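Section 3. Preparing the Work Surface and Transferring Small Amounts of Liquid

3.1 Covering the table

1. Clear the table and wipe it down before any glassware is brought out.
2. Lay brown kraft paper over the full working area. Creases and shallow folds are acceptable, provided that glassware stands level on the paper.
3. Replace the paper at the end of each session, or sooner if it tears.

Note: Clear glass is difficult to see against brown paper. Look for the bright line of the rim before reaching across the table.

3.2 Setting out the glassware

1. Place the round, open container on the left and the small upright vessel to its right.
2. Leave a gap between the two pieces so that neither is touched when the other is in use.

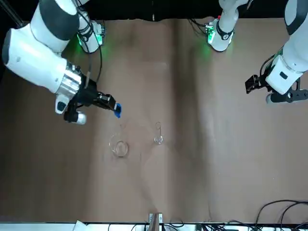
3. Check each rim for chips. Chipped pieces are to be set aside and entered in the Arkcombe glassware log.

Caution: Do not move the upright vessel by its narrow upper part. Hold it at the base.

3.3 Using the capped glass rod

1. Grip the rod by its blue cap. Do not hold it by the glass.
2. Bring the lower end over the round container at a slant, and keep it clear of the rim. 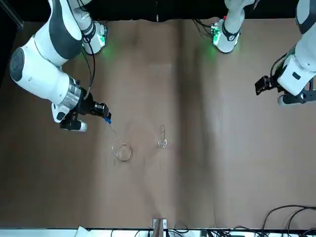 3. Release the liquid slowly -- a single drop at a time where the procedure calls for it.
4. Rinse the rod with clean water after use and allow it to dry for 24 hours before storage.

Caution: Never lay a wet rod flat on the paper.

Questions about this section should be directed to Obsa Wako, Memitlow Training Office. Section last revised April 2026.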